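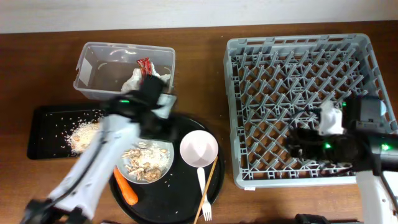
Okay so I've been put in charge of the clearing table at our community lunch in Hevville and I have Opinions now. A thread!

1/ Scrape before you rack. I know everyone knows this. I have seen what everyone does.

2/ Rice is the worst. Worse than gravy, worse than egg. You tip a plate of it and half goes where you aimed and the rest goes travelling. I was finding grains in my cardigan pocket last November.

3/ So: black trays. They show every single grain, which I used to hate and now love, because you can see when you've missed some. The old beige ones from Trondeck hid everything until you put your hand on it.

4/ Clear bin for the wrappers and napkins. Clear! People look in, see a serviette and a snack wrapper, and they get it straight away. We had a lovely printed sign before and it did nothing.

5/ The grey rack with the lattice bottom is for dishes only. Plates and bowls. If it's still got mushroomy bits stuck to it, it isn't ready, Marius.

6/ (Marius is fine, he's just quick. He'd rack a plate with the dinner still on it.)

7/ Forks and chopsticks come off the tray first, before you tip anything. Lost 2 forks to the compost in one lunch and Luminița still brings it up.

8/ Whole veg is its own category. A carrot is not scraps! If it's come back whole, put it aside and Dorin will have it for his chooks.

9/ Someone asked about little bowls. Little bowls go in last, tucked in wherever there's a gap. The pink ones are my favourites and I will be checking.

10/ We do 40 lunches on a good day and the table still goes from disaster to wiped down in 29 minutes. Kaiwen timed it. I didn't ask him to but I'm very pleased!!

11/ Wipe the table last, going with the grain of the wood, and dry it properly after. Tea towels are in the second drawer, the stripy ones please, the good ones are for glasses.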